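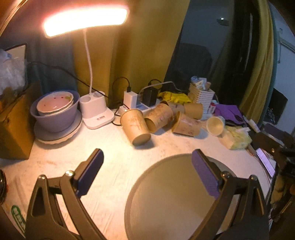 Ironing a vintage tablecloth is slow work, and I have come to love it, but most of the trouble people have with it starts long before the iron is warm. It starts with how the cloth was put away, how it was washed, and how long it sat in the basket afterward. Light creases, like the faint ones running through a whitish surface under a bright light, are the kind I mostly leave alone, and once a big round plate or mat is sitting on top I stop seeing them altogether. The ones I want to help you with are the hard fold lines, the sort that stand up like little fences after a winter in the drawer.

## Before you start

Read the label if there is one. Older cloths usually don't have one, so try a hidden corner of the hem first with the iron on low, and go up a step at a time. You will want:

- a spray bottle of plain water
- a clean cotton dish towel
- a big bath towel for padding
- a bedsheet to spread on the floor

My own cloth is a 117-inch one I bought at the church sale in Mindholm, and it is far too long for my board, so I pad the dining table instead. Two thick blankets and a sheet on top will do it. Please check that your table can take the heat! A varnished top can go cloudy, and I have a sad pale ring on mine from May to prove it.

## Dampening

Spray the whole cloth evenly, roll it up loosely like a sleeping bag, and put it in a plastic bag for a couple of hours. Overnight is fine if you put it in the refrigerator (my neighbor Sugeng Tuhumury taught me that one, and I laughed at him for a week before I tried it). The cloth should feel cool and a little limp when it comes out. If it drips, hang it over the shower rod for a while.

## Ironing

1. Start with the wrong side facing up, and work from the middle out toward the hems.
2. Press down on the fold lines and lift. Pushing the iron along them can stretch the weave.
3. For a stubborn line, lay the damp dish towel over it and press for a slow count of 3, then peek.
4. Go over embroidery face down on the bath towel, so the stitches sink in and keep their shape.
5. Let the finished part slide down onto the bedsheet as you go.

If you see any yellowing while you iron, stop and wash the cloth again. Heat will set it, and then you are stuck with it — I lost a lovely set of napkins that way.

## Putting it away

Let the cloth lie flat until it is completely dry, at least an hour. I roll mine around a cardboard tube covered in tissue paper and tie it with cotton tape. If you have to fold, fold in thirds one time and in quarters the next, so the same threads don't take the strain every year.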